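**1/** Our robotics club at Sterness voted to spend the spring on laundry. Folding, specifically. I voted against and lost, so I'm posting as the resident grump.

**2/** The pitch was that you record people folding clothes with hand-held grippers, train on it, and an arm does the rest. I've read the Stirkotbridge club's write-up twice and still can't find how many tries they threw out.

**3/** We have 3 pairs of grippers and 12 people who want a turn. Everyone folds differently. One of us rolls. I'd like to know what a model is supposed to learn from that.

**4/** Also, towels. Every demo I've seen is a towel. The Plistodcombe showcase in April is asking for "everyday garments" and I plan to hold us to it.

**5/** So, dark clothes on a pink sheet, two grippers, snaps and all.
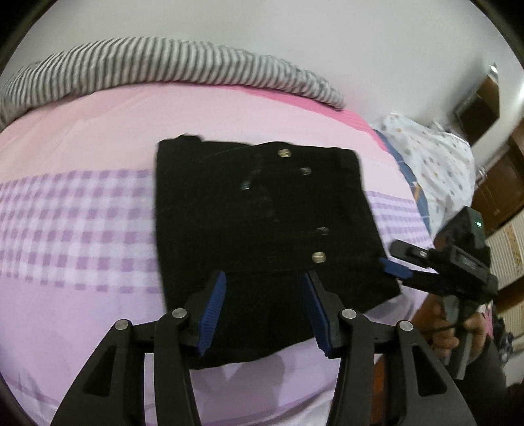
How many recordings does it take before the arm can fold by itself?

More than we have. The club guide says to start training at 4 hours of footage, and I don't believe that number either.

**6/** I'll still be at the Trujillo lab after school tomorrow. Bring something with sleeves.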